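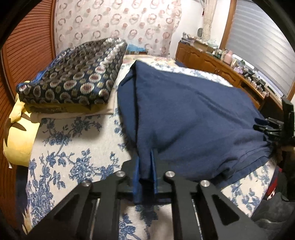

Bedroom at 75% humidity overnight: run the dehumidifier in the room or on the landing?

3 min read

Semi-detached house in Pristthorpe, solid brick walls, double glazing fitted in June. The back bedroom faces north and has one radiator, under the window. Two adults sleep in it with the door shut. There is a quilt on the bed and a navy blanket we add when it gets colder.

The hygrometer on the bedside table reads 75% by six in the morning. In the evening it is in the high fifties. Water collects along the bottom of the glass and there is a grey patch low down on the outside wall behind the headboard. The bedding feels clammy on the side nearest that wall.

I have a Serklow compressor dehumidifier, rated at 325 W. It is too loud to sleep next to. Questions:

1. Will it do any good on the landing if the bedroom door is shut?
2. Is it better to run it for a few hours before bed, or after we get up?
3. The old windows had trickle vents and the new ones don't. Does that matter?

I have wiped the patch with a mould remover twice and it comes back.

Answer 1

Taking these in order.

1. Very little. Vapour will pass under a closed door, but slowly compared with the rate at which two people produce it. With the door open 10 cm or so the landing position becomes worth using. Set the humidistat to 50% and leave the machine at the top of the stairs.

2. After you get up. Running it in the evening lowers the starting figure, but the air in a bedroom holds a small amount of water and you will replace it within an hour or two of going to sleep. What does carry over from night to night is the water in the plaster, carpet, mattress and bedding. Take that out in the morning with the door and window shut and the machine in the room. Two hours is a reasonable starting point. At 325 W that is 0.65 kWh, so multiply by your own tariff.

Turn the covers right back before you start it. A mattress that is made up straight away has nowhere to lose its moisture. The same goes for spare blankets: fold them at the foot of the bed once they have aired, and keep them off the outside wall.

3. Yes. The old frames were probably leaking air all night even with the vents closed. Vents can be retrofitted to most uPVC frames. Ask the installer whether it affects the guarantee before anyone drills.

Move the headboard out by 5 cm at least. The patch is there because that section of wall gets no moving air and stays colder than the rest of the room.

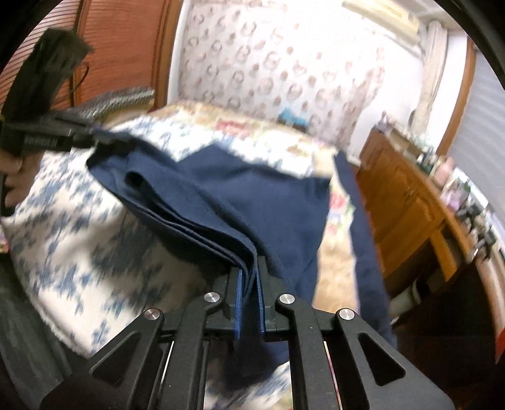 Percy Arboleda disagreed on the second point and wrote that a fixed two hours is arbitrary. Run it until the humidistat cuts out, note the time, and use that. In his house it was 37 minutes in a dry week and well over an hour in a wet one. He also asked what the room temperature is overnight, as 75% at 15 degrees and 75% at 22 are different amounts of water.

Answer 2

Jhonatan Rengifo

open the window for ten minutes. cheaper. had the same thing in our old flat and it went away when we stopped drying washing indoors, do you do that?

Answer 3

Check the outside before buying anything. A patch low on a solid wall can be a bridged damp course, a leaking gutter joint or soil banked against the brick. If it gets worse after rain and takes no notice of the hygrometer, the dehumidifier will run for ever and the wall will stay wet. Tape a square of kitchen foil over the patch, sealed on all four edges, and leave it for two days. Water on the room side is condensation. Water behind it is coming through the wall.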